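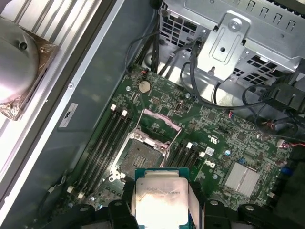

A processor and its socket inside a Dell computer.

Closberg Computer Collection and Recycling
Frequently Asked Questions
Last updated 14 November 2002

What can I bring to the depot?
Desktop computers, servers, laptops, monitors, keyboards, mice, printers, scanners, modems and loose cables. We also take telephones and fax machines. We do not take televisions, microwave ovens or anything with a refrigerant in it. For those, call the county transfer station at Karkham.

Does it cost anything?
Households pay nothing for computers and small items. Monitors over 19 inches are charged at the large monitor rate posted at the gate. Businesses pay by weight and need an account before the first drop-off.

Is there a limit?
Households may bring up to 100 pounds per visit. If you are clearing out a house and have more than that, call ahead and we will set a time.

Do you erase my hard drive?
We remove every hard drive and run it through the shredder. Drives are not resold or reused. If you want to keep yours, take it out before you come. Our staff cannot remove it for you at the gate.

Can I get a certificate of destruction?
Yes, for business accounts. Ask for it when you book. The certificate lists the serial number of each drive and is mailed to the account address. We cannot issue one after the load has been processed.
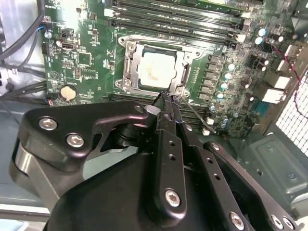

What happens to the rest of the machine?
Machines are sorted first. Those worth repairing go to the bench and are sold through the Vakia Street shop with a new drive. The others are taken apart by hand. Steel cases go to the scrap yard, plastic is baled by type, and circuit boards, memory and processors go to Aliyu, our board refiner, in sealed pallets.

Can I buy parts?
Memory, power supplies and cables are sold at the shop, tested, with a 55-day exchange. We do not sell parts at the depot and we do not hold parts by phone.

My computer still works. Can I donate it to a school?
We can pass it on if it was made in 2000 or later and starts up. Please include the power cord. Schools choose from what is on the shelf, so we can't promise a particular one will get it.

Do I need to take the batteries out?
Leave laptop batteries in. Loose batteries should be put in a plastic bag with tape over the ends.

Can you pick up?
Business accounts only. There is no household pickup in December.

Who do I contact about an account?
Kerstin Hollmann handles business accounts. Leave a message at the depot office with your company name and what you have to send.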